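How many demos before adding a second garment?

Asked by Vega Ibarra, Mon 3 June

Hi all! I'm collecting hand-held gripper demonstrations of taking clothes off a rail, and I have 85 good ones with a single shirt, always starting from the same spot. Should I keep going to 200 before I bring in anything else, or mix things up now? My arms would love a short answer, but I'll take a long one.

2 answers

Usha Hegde
Mix now, please! I did what you're describing last September, kept everything tidy for 200 runs, and the policy went to pieces the first time I slid the hanger along the bar. These days I change the garment every six demos and start from a different height each time (a bit tedious, I know, but you do get into a rhythm with it).

Dark clothes deserve a good share of your runs, especially if whatever is behind the rail is dark too, as the edges of a sleeve get very hard to make out once the wrist view is scaled down.
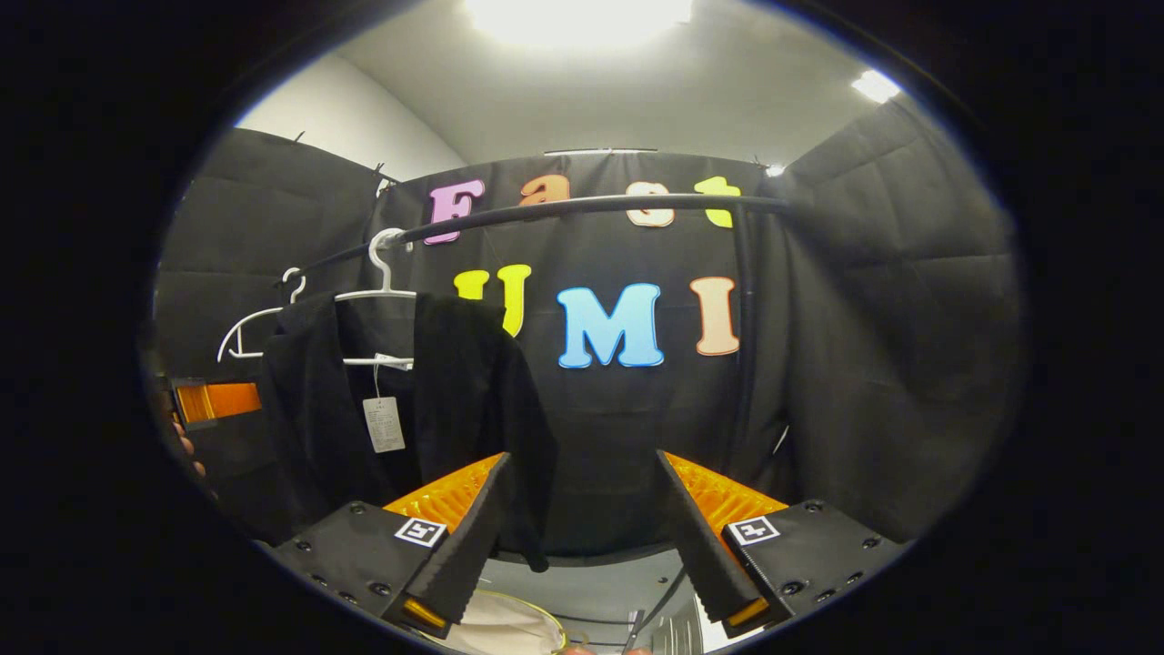

I'd also leave tags on some of the clothes and take them off others, and let two hangers sit close together now and then, so the model doesn't learn that there is always a nice wide gap to reach into. Do keep your fumbled grasps in a separate folder. I threw 19 of mine away and was sorry later, when I wanted examples of recovering from a miss.

Şengül Sarıgül
what Usha said. also check your gripper width calibration before each session, mine drifts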